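Eltcombe bench group: minutes of the August meeting

Chair: Melati Pattinasarany
Minutes: Nadhirah Raju
Started 9:40 a.m., upstairs room

1. Last month's minutes
Accepted with one fix. The Brinport login was listed as expired and it works fine.

2. Where we are with the bottle and fridge set
Very good news here. We now have 268 accepted examples in the set, and the newest ones are a pleasure to replay. Melati put several up on the big screen and we stayed on them longer than the agenda allowed. The two-handed work got the most attention - one hand steadies the bottle low down while the other takes the cap, and the fingers sit very close together around a small target. This is the kind of example the Amano model has had the least of, so everyone was glad to see it.
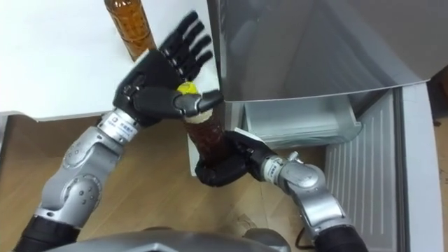 Both hands on the brown bottle, yellow cap between the fingers of the left.

Nadhirah asked whether cap work should be its own task or stay inside the longer fridge sequence. Agreed: own task, with its own start and end marks. The long sequences keep their current names so that nothing already filed has to move.

3. Drawer steps
We spent a while on wording. The prompts have drifted, and the same step is filed as "close drawer", "shut drawer" and "push drawer in". We are going with "close drawer" everywhere. Melati will run the rename on the older files.

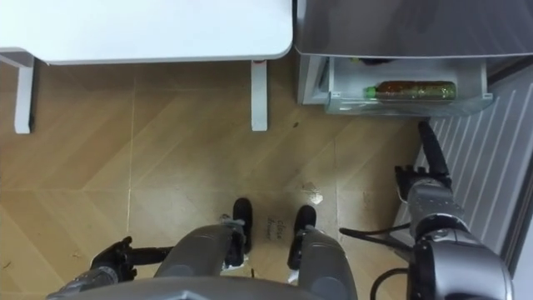
There was a good discussion of when a drawer step begins. Some of us mark it when the hand starts to move, others at first contact. First contact is easier to agree on between two people, but it throws away the approach, and the approach is where the model has the most to learn! Decision: mark from the start of the hand movement and add a second mark at contact. It means a little more work per example and we think it's well worth it.

4. Examples sent back
Review returned 26 examples this month. 12 of them only need their end marks moved, and Nadhirah has started on those. The others have long still stretches at the beginning, where the arms hold position before anything happens. 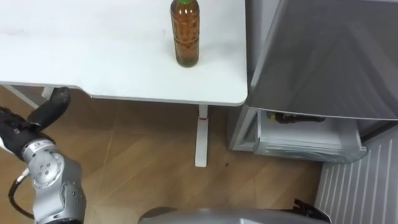
Melati would like to keep a short pause at the start, as the model does need to see what waiting looks like. Nobody objected to that, but we do want a limit. We settled on 6 seconds, with anything longer trimmed before it goes to review. The Plelberg export tool can do the trimming in a batch once the limit is entered in the settings page.

5. Approach to the bottle
Replays of the upright bottle on the table were next. The open hand comes up beside it with the thumb out to the side, and you can follow the whole shape of the grasp from there. Really lovely material. We would like more of these with the bottle nearer the front corner of the table, and a few from the far left.

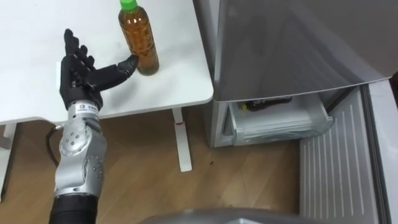
Left hand open at the green-capped bottle, thumb close to its lower side.

6. Actions
Melati: rename the drawer prompts; enter the pause limit in Plelberg.
Nadhirah: finish the end marks; write up the two-mark rule for the Eltcombe guide and send it to Brinport.
Both: plan bottle positions for the next session.

7. Other business
The labeling page is slow in the afternoons. Nadhirah will raise it with Brinport. Melati asked for the replay part to come first on the next agenda, which was agreed with some enthusiasm.

Closed 10:55 a.m.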